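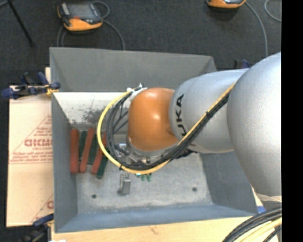

KUKA arm with its orange wrist over a gray metal bin

I've been using the Kanduvis study library for my Sunday school prep since November, so I figured it was time to write it up. The short version – I like it a lot, with two gripes.

What you get is 592 commentary volumes and sermon collections, all searchable, plus a Greek and Hebrew word tool that even I can use (I had one semester of Greek and remember maybe the alphabet!). Type in a verse and everything that touches it lines up in a side panel. I was teaching Ruth this spring and had four different takes on the gleaning laws open before my coffee was done.

My favorite thing in it is Deolinda Barreto's set of lectures on the minor prophets. She writes like she's talking to you across a kitchen table, and her chapter on Habakkuk is worth the $29 upgrade all by itself. Hélder Barros edits the Psalms volumes, and those are drier, but the footnotes are great if you like chasing cross references.

Now the gripes. The maps are tiny and go blurry when you zoom in, so I still keep my old atlas on the desk. And the notes you type don't print with the passage, you have to copy them out by hand – come on, Kanduvis! Search is also a bit slow on my old laptop, though I can live with that.

Would I buy it again? Yep. Get the upgrade with the lectures, skip the audio pack.

Recent reviews
Orkholm Parallel Gospels, 2nd edition
Entili Hymn Finder
Vavik Large Print Reading Plan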